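Home | News | Interviews | Test Notes | Archive

The arm that kept pushing: Orysia Holovko on the Tokdale stall fault

March 23, 2025

6 min read | 40 shares | 2 comments

The fault report runs to four pages, and Orysia Holovko wrote most of them. She is the test lead at Fornov, where a tabletop arm is being trained to sort and group small objects by pushing them. Last August the arm pressed its rod into the work surface and stayed there, motors loaded, until an operator cut the power by hand. The supervisory software reported no error at any point.

"It thought it was moving," Holovko says. "The commanded position was changing and the logged position was changing with it. The tip was stuck against a seam in the board, and the flex in the linkage absorbed the difference."

The task is simple to state. The arm carries a plain rod and slides coloured shapes across a flat board in response to written instructions: put the red pieces together, move the green star next to the yellow heart. There is no grasping. All contact is sideways, and the rod should travel just clear of the wood.

Clearance was where the trouble began. The height of the rod had been set once, at installation, by Rafferty Okafor, who built the bench. He used a feeler gauge at one corner of the board and assumed the rest was level.

"I measured one corner," Okafor says. "I should have measured the middle and both sides of each seam. Planks move. We had a humid summer and the room has no climate control."

By August one plank edge stood proud of its neighbour. The rod met it on a long push towards the far side. Travelling the other way it would have dropped off the step and carried on, and for several weeks that is what it did. The operators had noted a faint click in the session log. No one had connected it with the seam.

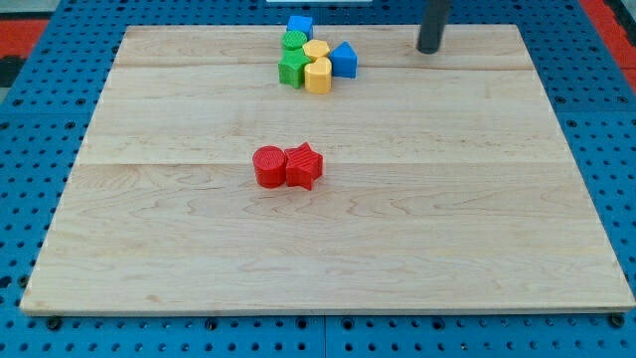
The board during a sorting task, with the red pair in the middle and the remaining shapes grouped at the far end.

The stall itself should have been harmless. The controller, supplied by Wedar, has a current limit on every joint, and exceeding it is supposed to trigger a protective stop. Holovko's team found that the limit was active but had been raised. Seul-gi Ma, who maintains the control software, traced the change to a commissioning session in which the arm had been tripping on fast moves.

"The limit was raised to get through a demonstration, and the change went into the saved configuration," Ma says. "There was no comment on it. From the file you could not tell it from a considered value."

The second layer was a tracking check, which compares where the arm has been told to go with where its encoders say it is. It did not trip either. The encoders sit on the motor side of the joints, and the motors had turned. Only the tip had failed to follow.

Holovko is careful about the severity. The operator was outside the marked zone and was not hurt. The rod was bent and the board had a dent beside the seam. Her concern is what might have followed had someone reached in to straighten a piece, as operators did routinely between tasks.

"A loaded linkage is a spring," she says. "If you free the tip, it goes wherever it was trying to go. The operator's hand would have been next to it."

The investigation reviewed 138 sessions recorded before the stall. Of these, 133 showed no abnormal current at all. The other five contained short peaks, all on pushes that crossed the same seam. Brândușa Sandu, an independent safety assessor from Ormsby, was asked to check the findings. She agreed with the cause but objected to the first draft's wording, which had called the event a calibration error.

"Calibration explains why the rod touched the board," Sandu says. "It does not explain why the machine kept pushing. Those are separate failures and they need separate fixes."

The final report lists them separately. The board has been planed and is now checked with a straightedge across both seams at the start of each week. Current limits are held in a read-only file, and a change needs a second signature. The arm also raises its rod and retracts before anyone may reach over the board, and the drives are disabled until a key is turned back.

One item remains open. Sandu recommended a force sensor at the base of the rod, so that contact is measured directly. Solange Langlois, who runs the Tokdale project, has approved the purchase, but the sensor adds length above the rod and the mounting has to be redesigned around it. Until it is fitted, push speed is capped at 40 millimetres per second.

Ma finds the cap inconvenient. Collection takes longer, and some tasks time out before the last piece is in place. Holovko has declined to raise it.

"We have already had one limit changed to save time," she says. "The sensor goes in first, and then we test the cap again."

2 comments | Share | Previous interview | Next interview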